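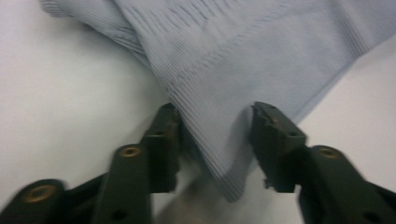
Birdie Haddad: Is the rib all one piece or does yours have a seam partway across? I ask before answering because it changes how you fold it.

Question (posted 2023-12-07)
How do I fold ribbed knit tops so they don't stretch or crease?

I have a drawer full of thin ribbed knits, mostly pale colors, and the creases show up badly on the light blue ones. I lay them on a white table, fold the sides in, then fold up from the bottom. By the time I'm done the ribs are running slanted and one corner sticks out. The drawer is a Jikberg, 30 inches wide, if that matters. Hanging is out because I don't have the rod space.

Edit: to Birdie, some have a seam and some don't.

2 replies

Cristian Mamani
The slanted ribs come from picking it up by one corner. Ribbed knit gives a lot sideways, so if you pull on a corner the whole side follows it and the ribs go diagonal. Put it down flat and pat it until the ribs run straight up and down. Use your palms. Then slide both hands under an edge and carry it over.

Fold along the ribs first and across them last. I do thirds lengthwise, then in half, then in half again. If there's a seam, keep the fold an inch or so off it or you get a hard ridge there.

For creases already in it, steam from a few inches away and let it cool flat before you put it in the drawer. Don't press with the iron, it flattens the rib and on some fabrics it stays that way. I did that to a gray one last January and it never came back.

A corner that has been pinched or pulled to a point can usually be fixed the same way. Steam it, push the ribs back together with your fingers, leave it overnight.

Birdie Haddad
OK, for the ones with a seam, what Cristian said. For the ones without, I just roll them. Fold in half lengthwise, sleeves in, roll from the hem. Not tight. They stand up next to each other in the drawer and I get softer wrinkles than with folding. In a 30 inch drawer you should be able to do two rows.

Don't stack anything heavy on them. Jeans go somewhere else.

Marked as solved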